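Workshop notebook, Skurnbridge
Friday, start 8.40

Cold in here again. Heater on, kettle on, notebook found under the offcuts where I swear I didn't leave it. Today is the white corner: table top and curtain, both of which I've been putting off since we moved the shelving in January.

Table top first. I did the last coat on Thursday night and left it to itself, and this morning it felt properly hard under a fingernail, so I went over it with the fine pad, very lightly, just to knock the shine back. The shine was the whole trouble with the old one (you could read the ceiling lights in it, and Cayetano moaned every time he had to look at anything small on it). Wiped down with a damp cloth, then a dry one, then a damp one again when I saw the dust I'd put back with the dry one. Much happier with it now! It's a cool sort of white, cooler than the tin promised, but I can live with that.

Note on the paint: this is the Flarkuvon matt, batch 3641 on the lid. The rest of the tin is on the bottom shelf behind the glue. If anybody needs to touch up a scratch, please use that one and not the half tin of kitchen white from upstairs, they look the same wet and they do not look the same dry. Ask me how I know.

Curtain next. I'd ordered it from Arrieta at 224 cm wide, thinking that would be masses, and it's enough but only if you don't gather it much. Tetteh came in at ten and held the other end of the rail while I did the screws, and we had it up before his tea went cold. First go it hung with a sharp crease every foot or so from the packet. I steamed it from the back with the little travel steamer (up to 100 ml in the tank, so you're forever filling it) and then just pulled it down by hand and let go. The creases have mostly dropped out and it falls in big lazy waves now, which I like better than pleats.

Long talk about the colour. Tetteh says it's white. I say it's off-white and goes a bit green in the dips, and I went and got a sheet of printer paper to prove it, and he said the printer paper was blue. We left it there. For what we want it for I think it's fine, as long as the curtain stays a touch duller than the table and you can still tell where one stops and the other starts.
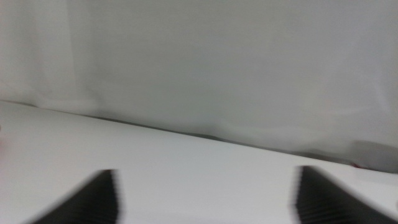
White corner, table top and curtain, Friday.

Far edge of the table reads nicely against the cloth, with a thin, uneven line of grey shadow where they meet, and that was what I was worried about. I'd half thought the two whites would melt into each other and we'd all be putting mugs down on thin air. The top goes slightly greyer towards the back, but so gently that I'm not going to chase it with another coat.

Things I'd do differently:

Wash the curtain before hanging. The packet smell is quite strong when you steam it, sort of like a new shower curtain, and it hung about until after lunch even with the door open.

Mask the wall behind the rail. I got a grey thumbprint on it while we were faffing with the brackets and it took me ages to get off.

Buy 2 packs of the hooks. One pack is just short, so the last stretch is held up with a pair of bulldog clips for now. They're round the side and you'd have to go looking for them.

Rules for the white table, which I'll write on a card as well: no pens without lids, no tea, no cutting directly on it, and pick things up instead of sliding them. Cayetano, the soldering mat is on the hook by the door, I know you know, I'm writing it down anyway.

Cayetano rang at half three from Briltden to say he'd found a longer rail going cheap and did we want it. I said yes before asking how long. It may not fit in the van, in which case he'll leave it with them and we'll fetch it another time.

Still to do: second pack of hooks, hem the bottom of the curtain (it's only tacked), put felt under the table feet, take the empty Arrieta box to the recycling. Pad and cloths are rinsed and drying on the radiator, please leave them there till Monday.

Off at 5.15, heater off, steamer emptied.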